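Roltine Finger Pad Kit for Parallel Grippers

Sold in packs of 20 pads, with 2 spare backing plates in every box.

Please read before you order: safety notice on older pads

If you bought Roltine pads before March, we'd like you to stop and take a look at them before your next run. The adhesive in lot 342 can let go once the pad warms up, and when it does, the pad slides toward the fingertip and the gripper no longer closes where your controller thinks it does. A customer running our Nisex sorting program wrote to tell us that a finger had come down hard on the rim of a dish and chipped it. Luckily no hands were nearby, but we were sorry to hear it all the same, and we pulled the whole lot that afternoon.

To check yours, press the stop button, wait for the arms to settle, and push each pad sideways with your thumb (gently, please!). A good pad won't budge. If one moves, take both off that gripper and write to Jekik, our parts desk, who will send new ones free of charge, with postage on us.

Notice posted 2 July 2022 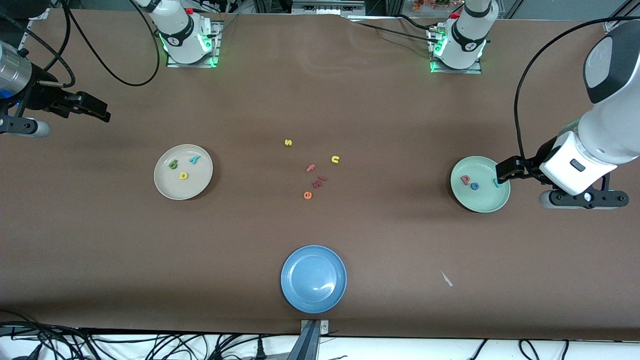 Letter sorting with plates, gripper at the rim of the green plate.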